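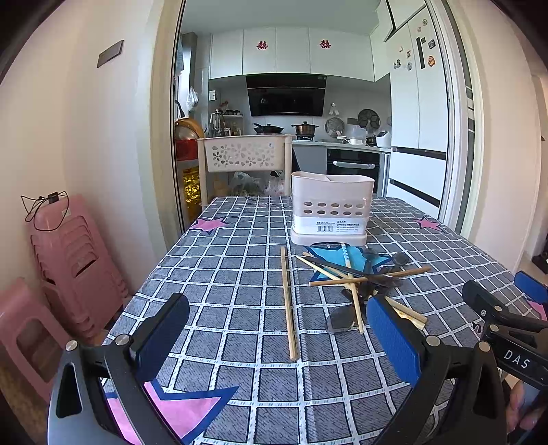
4.3 Utensil sorting with hand-held tools

Earlier sections compared the Brallis and Werero grippers on rigid blocks, where both did well and where, in our view, almost any gripper would. Sorting utensils is a harder test. Chopsticks are thin, they cross each other, and a pile of them hides what lies underneath. Figure 6 shows the task from the tool's own camera, with a pair of chopsticks between the padded fingers, the mixed pile to their right and the caddy behind.

Figure 6. Utensil task in a home setting, seen from the hand-held gripper. Both fingers carry blue rubber pads on their inner faces.

We collected 1,879 grasps with the hand-held tools and kept 752 for the comparison. The rest were dropped when the camera track was lost or the operator let go early. That is a heavy cut. Contreras, the controller used for replay, was tuned on the kept set only, so its scores should be read as a best case.

The maker of the Femero pad claims that softer rubber improves the hold on narrow objects. Our data give weak support for this at most. The softer pad did better on single chopsticks lying apart from the pile, but the gain went away once sticks were crossed. Operators may also have slowed down when they knew which pad was fitted, and we had no way to hide it from them.

A second doubt concerns the view. Fingers, pads and linkage take up much of the near field, and in a cluttered pile some sticks run under a pad. A policy trained on such images may be learning where the hand tends to go and very little about the object. We masked the fingers in 300 of the kept grasps and retrained. The ranking of the two grippers changed in 35 of the paired trials, enough to make us wary of the ranking in Table 4.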